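Skoro Home & Garden Help > Kitchen > Cleaning & Care

Plastic cups taste like dish soap no matter how much I rinse

Asked in August, 3 answers

We have a set of Jotetti plastic cups that we bought for the patio and which have slowly taken over the whole house, because they don't break when you drop them and we are people who drop things. For the last month or so, water out of them tastes like lemon dish soap. Not strongly. Just enough that guests take one sip and then set the cup down very politely somewhere behind a plant.

Things I've tried: rinsing longer, rinsing hotter, a different sponge, and running them through the dishwasher on the top rack, after which they tasted like a different soap. Water out of a glass is fine, so it isn't the tap. My husband claims he can't taste it, but he also eats the heel of the bread voluntarily.

Is this fixable or do I throw them out? There are 13 of them left out of a set that was supposed to last us forever, and I'd like to get at least one more summer out of them.

ANSWER 1 (marked as accepted, 22 votes)

Fixable, most of the time. Plastic holds on to smells and flavors in a way glass doesn't, and it's worse once the inside is scratched up. Scented soap is the usual culprit. You've more or less been marinating them.

What I'd do, in this order:

Stop using the lemon stuff. Get the plainest unscented dish soap your store has and use a lot less of it than you think you need. A drop on the sponge does several cups.

Baking soda soak. 2 tablespoons in a quart of warm water, fill the cups to the brim, leave overnight. Rinse in the morning and let them air dry right side up for a full day. Don't stack them while they're damp or you'll trade the soap taste for a basement taste.

If that only gets you halfway, do it again the next night with plain white vinegar and water, half and half. Separate nights, please. Mixing the two gives you a nice fizz and then some salty water that cleans nothing.

Then test them properly. Pour the same cold water into a treated cup and an untreated one, let them sit for an hour, and taste. Have somebody else hand them to you so you don't know which is which. I was sure my Rosia tumblers were ruined and then picked the "bad" one as the clean one twice in a row. Some of it was me expecting lemon. 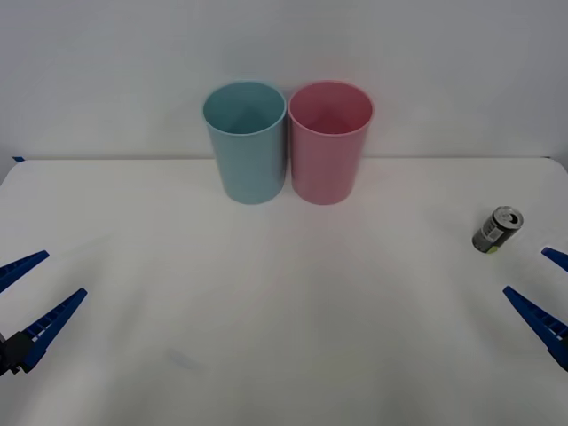
If you can still taste it after two rounds of soaking, look at the inside under a bright light. A cloudy surface that feels rough to a fingernail is worn out, and I'd move those to pencils or paintbrushes or wherever old cups go at your house. The smooth ones are worth saving. Also quit using the green scrubby side of the sponge on them, if you are. I know you are, everybody is.

Last thing, check your dishwasher's rinse aid. Mine was set to the maximum from the factory and everything plastic came out tasting faintly of swimming pool until I turned it down. The dial is usually next to the soap door.

ANSWER 2 (3 votes)

Lemon juice worked for me. Leave it in the sun for an afternoon.

Comment from the asker: I'm trying to get the lemon OUT.

Comment: Oh. Then lime maybe

ANSWER 3 (0 votes)

Plastic is garbage, buy steel. I switched to Solís steel cups and have washed them, by my count, 3000 times with no taste of anything. They do dent and you can't put them in the microwave, and in winter they are unpleasant to hold, and the kids don't like the noise they make against their teeth. But no soap.

Comment from the asker: Update for whoever finds this. Did the baking soda on Tuesday and the vinegar the night after. Most of them are fine now. A couple still have it and have been sent to the garage. Husband says he notices no difference, so I gave him one of the garage ones as a control and he's been happily drinking out of it since.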